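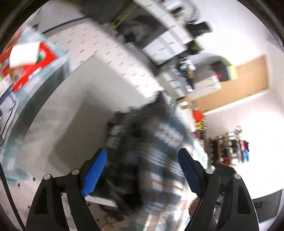
Wikside asked before item 1 whether the hand-held gripper counts as a robot at all, given that a person is carrying it. The chair said yes for our purposes: the person supplies the arm, the fingers and the recording are ours, and whatever we learn goes into the arm we build for the spring round. Wikside was happy with that and asked for it to be minuted.

Prasby Robotics Club
Minutes of the online meeting, 2021-01-13
Present: Prasby (chair and minutes), Wikside, Mac Giolla and Cakeo teams

1. Last minutes
Agreed, with one correction. The spare servos are with Mac Giolla, not Cakeo.

2. Recordings so far
The shared folder now holds 1,673 clips, which is a brilliant total for a club working entirely from bedrooms and kitchens! Cakeo team has sorted the first batch and put 69 aside as too blurred to label. Wikside would like to keep those in a separate folder and see whether the sorting script can learn to spot blur by itself. Agreed. Prasby to set up the folder.

3. Clothing task
A long and very cheerful discussion. Everybody has found soft things harder than the blocks we used in the autumn. Mac Giolla prefers to close the fingers slowly and let the fabric bunch up between them; Cakeo goes in faster and squeezes less. Both teams showed their notes. We agreed to stick with rolled socks for now and leave T-shirts and anything with sleeves until February.
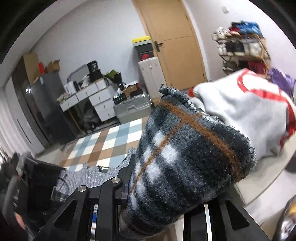

4. Rules for the spring round
The draft rules allow 4 minutes per run and ask for each item to be picked up, carried and put down inside a marked square. Cakeo asked if a dropped item can be picked up again. The draft doesn't say. Prasby to write to the organisers.
Wikside pointed out that "household item" isn't defined either. Add to the same email.

5. Finger pads
Mac Giolla has a new pad drawing with deeper ribs and is really keen for others to try it. Printing a full set for all teams would take almost 72 hours on the club printer, so we'll start with one pair and post it round. Order: Wikside, Cakeo, Prasby.

6. Any other business
File names: please put the team name first, then the task. Several clips are still called "test".
Cakeo to share the sorting script before the end of January.

Next meeting: same link, same time, in a fortnight.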